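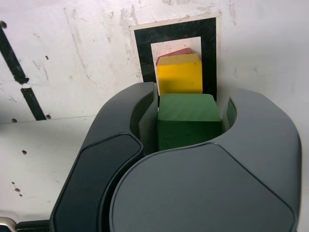
*Green cube held between two gripper fingers.*

## 4. Replacing the storage drive in the Memano 14 laptop

Read this whole section before you open the case. Removing the bottom cover does not void the Zondon warranty, but damage to the battery cable is not covered.

You will need:

- a small Phillips screwdriver
- a plastic pry tool
- a replacement drive, 500 GB or larger
- a USB drive with the Zondon recovery software on it

**Caution:** Shut the laptop down fully. Sleep mode is not enough. Unplug the charger and anything connected to the ports.

1. Close the lid and turn the laptop upside down on a soft cloth.
2. Remove the screws from the bottom cover. The 3 screws along the hinge are longer than the others, so keep them apart.
3. Slide the pry tool under the front edge and work toward the corners until the clips let go.
4. Lift the cover from the front. Do not pull from the hinge side.
5. Disconnect the battery by pulling its plug straight back, away from the board. 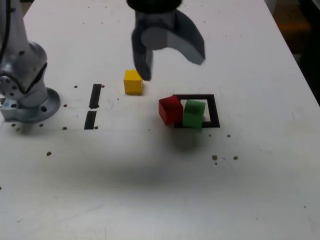

**HARDWARE / STORAGE**

6. Remove the single screw holding the old drive. The free end will spring up slightly.
7. Pull the drive out of its slot at that same angle.
8. Line up the notch on the new drive and push it in until the gold contacts are nearly hidden.
9. Press the free end down and put the screw back. Stop turning when it feels snug.
10. Reconnect the battery, snap the cover on, and replace all screws.

**Note:** Models sold with the Alvarado board have a thin metal shield over the drive. Unclip it before step 6 and put it back after step 9. The laptop will run without the shield, but the drive may slow down during long file transfers.
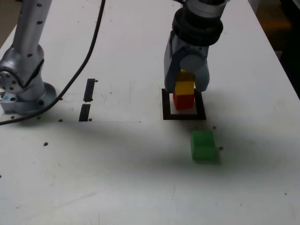 Page 14

### 4.1 First start with the new drive

1. Plug in the charger and the recovery USB drive.
2. Hold F9 and press the power button. Release F9 when the Zondon logo appears.
3. Choose **Install to internal drive**.
4. Leave the lid open until the sign-in screen appears. The laptop restarts twice.

If the new drive is not listed, shut down and repeat steps 5 through 10 of section 4. A drive that is not fully seated is the usual cause. If it still does not show up, check that the system firmware is version 700 or later. Older firmware must be updated with the original drive installed.

Section revised October 8, 2018, by Brisa Cervantes. Steps checked by Rigoberto Maldonado, Clundham service desk.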